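Frequently asked questions: the Raller short story anthology

Last updated September 19, 2019

Raller is a yearly book of new ghost stories and strange tales, put out by Grostine Press. These are the things we get asked most by writers and readers. If your question isn't covered, write to the editor, Chinyere Chukwu, at the address on the contact page.

What sort of stories are you looking for?

Ghost stories, hauntings, odd folk tales, and quiet stories where something is wrong with the house. We like a slow build and a clear setting. We take very little with monsters in it, though a good one will always be read. Please don't send stories set in somebody else's world or using characters from films and television.

How long should a story be?

At least 2,000 words. There is no fixed upper limit, but a very long story has to be very good to earn its pages. Short pieces under the limit go to our sister pamphlet, Flirnier, which has its own page and its own reading period. 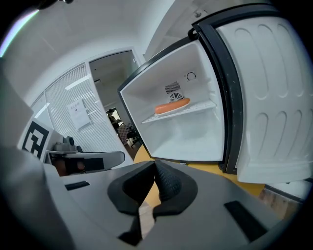 Flirnier takes poems as well, and Raller does not. If you send a poem to the wrong address we will pass it on, but it may miss the closing date while it waits in our inbox.

When can I send my work?

Submissions open at the start of April and close on the last day of that month. Anything that arrives outside those dates is deleted unread. We know this is a short window — it is the only way we can get through the reading and still have a book out for the winter.

How many stories can I send?

Up to two in each reading period, in separate files. If one has been turned down, please wait until the following year before trying us again with another.

Do you read work that has been published before?

We don't, and that includes stories on a personal blog or a public forum. A story read aloud at an event is fine, as is one shared with a private writing group. 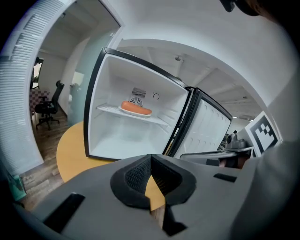
How are the stories chosen?

Every story is read by three readers with the author's name removed. They each mark it as keep, talk about, or return. Chinyere reads everything marked keep or talk about and makes the final choice. There are 18 stories in the next book, the most we have printed in one volume.

Will I get feedback?

Only if your story reaches the last round. Those writers get a short note, usually a paragraph, saying what worked and where the readers disagreed. For everyone else it is a plain yes or no by email.

Do you pay?

We pay a flat fee on publication and send two copies of the book. You keep the rights to your story. We ask that you don't publish it elsewhere for a year after the book comes out, and after that it is yours to do with as you like.

Is the book suitable for children?

It is put together for adults, but most of it would suit a teenager who likes being frightened. There is little gore. A few stories deal with grief or the death of a child, and these are marked with a small star on the contents page. 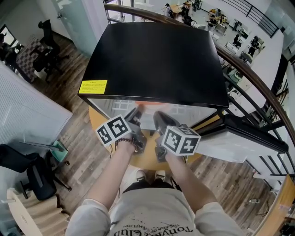 The star was added from the third volume onwards. Earlier volumes have no marking, so if you are buying one as a present for a younger reader, have a look through it first or ask us which stories to skip.

Can I still buy the older volumes?

Volumes two and three are in print and can be ordered through the shop page. The first has sold out. We have no plans to reprint it, but the opening story, "Fan", can be downloaded free from the same page.

Is there an audio version?

Not of the whole book. We record a few stories from each volume and put them up over the winter, read by the authors where they are willing.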